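Most of the packaged food in our kitchen used to get lost in a deep cupboard. Jars were fine. It was the bags and pouches that slid behind everything and turned up a year past their date. We now keep them in plastic baskets, and the notes below cover how we set that up in April and what we would change.

## Pick the basket first

Measure the shelf before you buy. Ours is 830 mm wide inside, and two baskets fit side by side with enough room to get a hand between them. Baskets with holes in the sides are easier to live with than solid bins. You can see what is low, and crumbs shake out over the sink.

Skip lids for anything you use every week. The Sestance baskets we tried first had snap lids, and they ended up in a stack on top of the fridge.

## Empty onto the table

Take everything off the shelf and put it on the kitchen table, a few packages at a time. Wipe the shelf while it is bare and let it dry.

Lay the packages flat with the printed side up. Check each date and look at the seals at both ends. Long narrow bags, the kind dry pasta often comes in, tend to split where the end is crimped, so run a thumb along it. Small pouches get checked for leaks at the corners.

Lay long packages and short ones next to each other before you load the basket. It shows you which ones need to stand along the side and which can go in front.
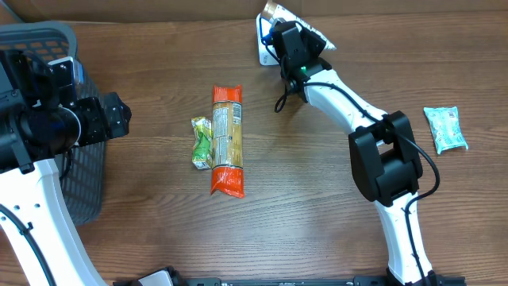
## Load the basket

1. Stand the longest bags upright against the back. If they are taller than the rim by more than a third, lay them down on the shelf instead.
2. Put small pouches in front, with the tops facing up.
3. Keep opened bags in a basket of their own. Fold the top over twice and clip it.
4. Leave a gap about as wide as your hand. A full basket gets dumped out every time someone wants the thing at the bottom.

Heavy items such as flour and sugar stay out of the baskets. The handles on ours started to bend under a large bag of rice.

## Labels

Masking tape and a marker work well. We bought a roll of Visine shelf labels, and they peeled off the textured plastic within a month. Tape on the shelf edge holds better than tape on the basket.

## Upkeep

Go through the baskets before the big grocery trip. Move older bags forward, put new ones behind, and write down what is missing. Wash the baskets in warm soapy water every couple of months and dry them upside down on a towel.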